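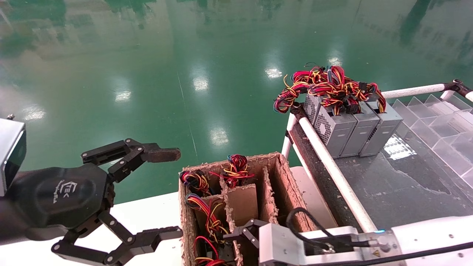 Can the rail be painted the same color as the gallery wall?

Any water-based wall paint will stick to the white primed version. Sand it lightly, wipe it down and use a small foam roller. Keep paint out of the channel or the hooks will drag. The plain aluminum version needs a metal primer first.

Nidham Picture Rail, 78 inch
Item 2480
Maker: Hajdu
Finish: white primed or plain aluminum

The Nidham is a wall-mounted hanging rail for galleries, art schools, project spaces and studios where the show changes often. It goes up once, just under the ceiling, and the work hangs from it on cords or rods. You move a picture by sliding the hook along the channel. There are no new holes to fill between shows.

The rail is the same section Hajdu has made for years, with a deeper lip than the older model. The deeper lip means hooks can be put in anywhere along the length, where before you had to feed them in from the end. Old hooks fit the new rail. New hooks do not fit the old rail, so check what you have before you order extras.

What you get
One rail, 78 inches
Wall clips and screws
End caps, left and right
One joining piece
Cutting and spacing sheet

Hooks, cords and rods are sold separately. Steel cord is the usual choice for framed work. The clear cord is harder to see from across a room, but it stretches a little in the first day, so hang the work, leave it overnight and level it in the morning. Rods cost more and stay put, and are better for pairs and grids.
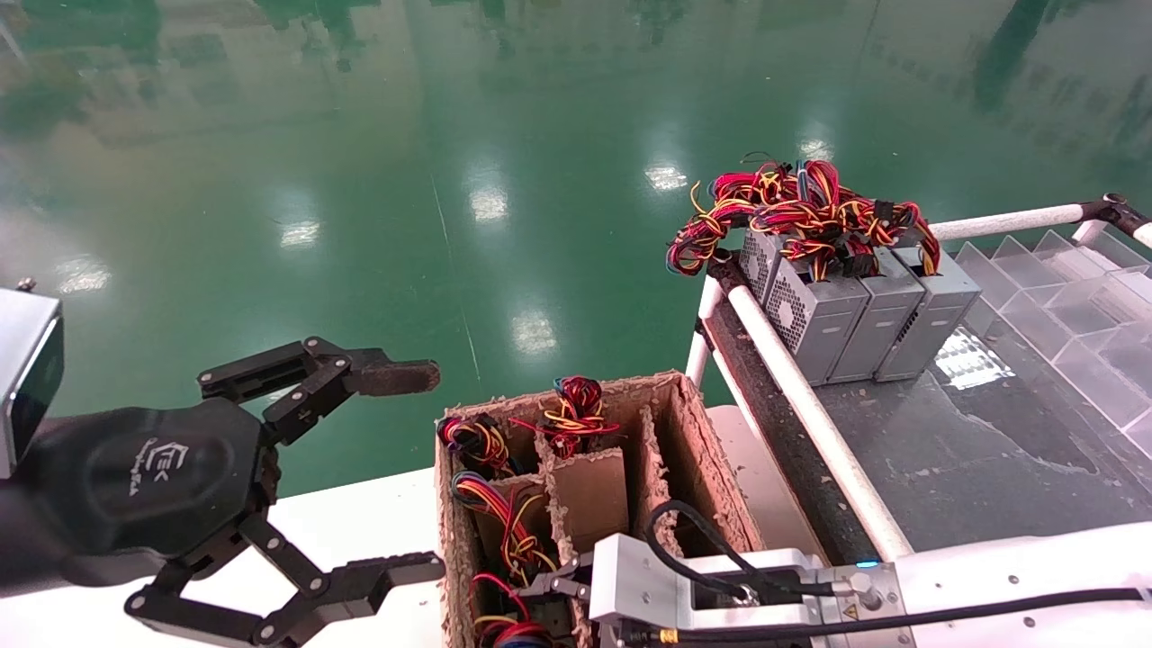

Brown cardboard box with dividers inside

Weight
Each hook on steel cord carries up to 13 pounds. For heavier pieces use two hooks, or change to the rod and heavy hook set. The figure is for a rail fixed into solid wall or studs with every clip in place. On drywall between studs, use proper anchors and hang less.

Fitting
Mark a level line and fix the clips first, then press the rail on from one end. It should click at each clip. If it doesn't, the clip is usually turned a little – loosen the screw, straighten it and try again. Leave a small gap at the corners if the wall is out of square. The rail cuts with a fine-tooth hacksaw. File the cut end or it will scratch the cord.

For video and projection
Screens and projectors should not be hung from this rail. Look at the Drarklow ceiling bar, which takes a safety cable and has room for power and signal leads. The two can run side by side in the same room.

From a customer
"We put Nidham rail in all of our seminar rooms before the spring crits. Students can hang a wall of drawings, argue about the order and change it before lunch. The end caps come off if you knock them with a ladder, so buy spares." – Piroska Magyar

Ordering
Rails ship flat by freight and somebody has to be there to sign. Harkirano stocks the white primed version. Plain aluminum is made to order. For jobs of over 200 feet, write to Donnie Matheson at the trade desk with a floor plan and ceiling height, and he will send back a cutting list with the quote.

Returns are accepted on uncut rails in the original wrap. Painted or cut rails can't come back.

Page updated 9/27/24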